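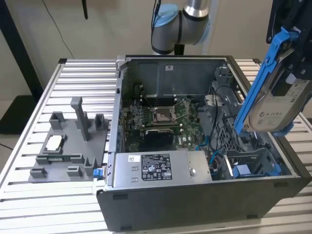

Search this wiki Go

Lurnulis Robotics Club

The Lurnulis Robotics Club is a student club at Gebru Technical College in Zitdale, open to anyone enrolled at the college, whatever they happen to be studying. It is best known for its long-running desktop project, in which students teach a robot arm to take apart and put back together the kind of office computer that most people have had under a desk at one time or another.

History

The club was started by Bethel Habte, then a second-year student, who had spent a summer repairing donated computers and came back with a great many of them and nowhere to keep them. The college let her have a former print room – a narrow place with one good wall and a stubborn door – and the first meeting drew seven people, most of them friends from her electronics class. Membership has since grown to 20, and the club still meets in the same room, door and all.

The desktop project

Work on the project is shared out by part. One group looks after hard drives in their plastic carriers, another takes memory modules, and the newest members usually begin with the fixtures, the 3D-printed trays that keep small pieces in a known spot where the arm can find them again. Designing a good tray is harder than it sounds, and old versions are kept on a shelf so that newcomers can see how the shapes changed over the years (and have a friendly laugh at the early ones).

Drive carriers have long been a favorite first task for the arm, being a good size to grip, though lining one up with its bay takes patience. Students keep a handwritten logbook of every attempt, good or bad, and a member is asked to fill in 200 entries before leading a group. Ibsa Kahsay, the club's faculty adviser, reads the logbook each December and writes kind and often very long replies in the margins.

The Flirnetti Cup

Each spring the club holds the Flirnetti Cup, a small contest named after the café across the street that gave the first prize, a tray of pastries. Teams of five are given a computer case, a list of parts and a single afternoon. Points are awarded for careful handling as well as for finished steps, and a team that stops to fix its tray loses nothing by it.

See also

Gebru Technical College
Zitdale student clubs

5 comments 20 shares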